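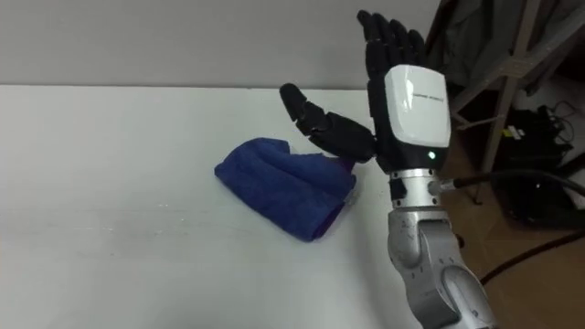

I have come around, slowly and against my own habits, to the view that anybody building a robot in a shared workshop should teach it to fold laundry before anything else. I know how that sounds. When our little group at Suldale started putting an arm on a table, I was the one who wanted chess, or soldering, or something we could show off at the Holldale open day in November. Laundry seemed a bit beneath us, and I said so at some length.

But a towel is a wonderful teacher! A chess piece sits where you put it and keeps its shape all night, bless it. Cloth slumps and bunches and hides its own corners, and every time you drop it you get a new problem for free. We gave the arm 335 tries at picking up a towel by one corner, spread over eight Sundays, and I learned more about fingers (mine included) than I had in years of reading about them.

My friends in the shop grumble that it's slow, and they're right. The arm takes four minutes over something I do in the time it takes the kettle to click off. They also point out that we put $3,000 into the project, which would buy a great deal of folding from a laundromat. Fair enough, though I have never heard anyone ask the woodturners next door what a bowl costs at the store.

What I'd argue for is patience with dull jobs. The Eltent project, our first try, was all speed and flashing lights, and we took it apart after one winter with very little to show. Onuoha, the one we're on now, has a thumb that we fuss over like a new puppy, and a stack of notes on wrinkles. I would much sooner spend an evening with those notes, a cup of tea going cold beside me, than watch another arm wave at visitors. We're starting on pillowcases next.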